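Vustix – planificador de compra para manipuladores móviles
Fabricante: Staneo

Comprar un robot con brazos para trabajar en cocinas y baños suele empezar por la hoja de características y acabar en una discusión sobre centímetros. Vustix empieza por los centímetros. Se monta la estancia en simulación, se coloca dentro el robot candidato y se mira si llega a donde tiene que llegar, antes de firmar ningún pedido. ¡Y engancha muchísimo!

La biblioteca trae 200 muebles y acabados que se combinan libremente, y cada configuración puede verse desde el cuerpo del robot o desde la propia pinza. 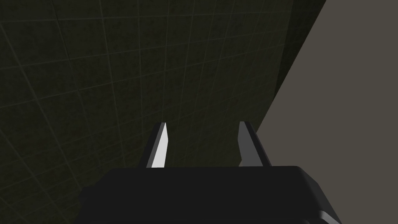 La licencia básica cubre 2 puestos y permite comparar hasta 5 configuraciones de brazo y pinza en la misma estancia. Para un primer presupuesto es más que suficiente. Si el proyecto incluye varias plantas o edificios, conviene pedir la licencia de centro, que añade el paquete de estancias Mestholm y el catálogo de pinzas Fiore – mi parte favorita, lo confieso.

Los rincones son donde más se aprende. Un mueble pequeño encajado entre dos paredes, con objetos menudos encima y una encimera al lado, obliga a pensar en el alcance, en la altura del hombro y en cuánto sitio ocupa el propio cuerpo del robot.

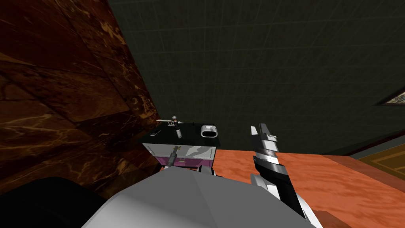

Al presupuestar, reserve también una partida para pinzas de recambio y otra para formación. El curso de puesta en marcha dura 7 horas, lo imparte Tae-yang Sun y se puede hacer a distancia. Los informes se exportan con la lista de equipos ya desglosada – brazo, base, pinza, accesorios – y se adjuntan tal cual a la solicitud de compra.

Precios y condiciones de la licencia de centro: a petición.
Ficha actualizada el 22 de marzo de 2020.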